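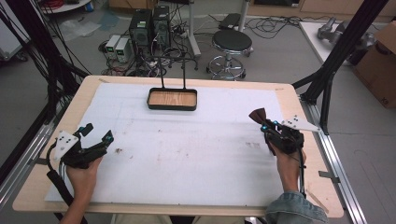
11th October

Bench 3, table covering. The white sheet is due for a decision, so notes on its state before it gets replaced or turned.

The sheet still covers nearly the whole top. A narrow strip of the pale wood is left at the front, back and sides, as intended when it was fitted in August. It has gone slightly wrinkled, with faint folds running across it. Small brown and gray stains are concentrated across the middle. None of them lifted with a damp cloth. Did not try solvent, as the Protine cleaner took the surface off the offcut when we tested it.

Underside checked at the front corners only. Clean at both. Tape holding at the left, lifting at the right - re-taped.

Tray with the black rim stays at the back edge, centered. Tried it further forward for one session and the upright handle got in the way of reaching across. Moved back. The rods join at the top, so it can be lifted with one hand when clearing the table, but it tips if anything heavy is left on the wood-grain part. Clear it first.

Replacement options:

Lammers roll, 1000 mm wide. Too narrow to cover in one piece. A seam down the middle would be worse than the present folds.

Stollstead sheet, supplied at 3048 mm long. Enough for the table with a spare left over. Heavier, and the sample lay flat overnight without weights. Price quoted was 186 for the pack, delivery to Lornemton included.

Turning the present sheet over. No cost. The folds will still be there and the stains may show through, to be seen when it is off.

Plan is to turn it first and order the Stollstead pack if the folds do not settle. When cutting the new one, leave the same margin of wood on all sides. The first sheet was cut flush to the border and the front edge curled up within a week from sleeves dragging over it.

Flattening: last time we rolled the sheet against its curl and left it, then weighted the corners. The corners came out well, the middle less so. Next time put the weights along the folds - the long steel bars from the bottom drawer, wiped down, as they leave a gray mark if they are oily. That may account for part of the gray staining. The brown is something else.

Still to do: measure the border width again (old figure is missing from the August page), ask for a second Stollstead sample, new blade for the long cutter.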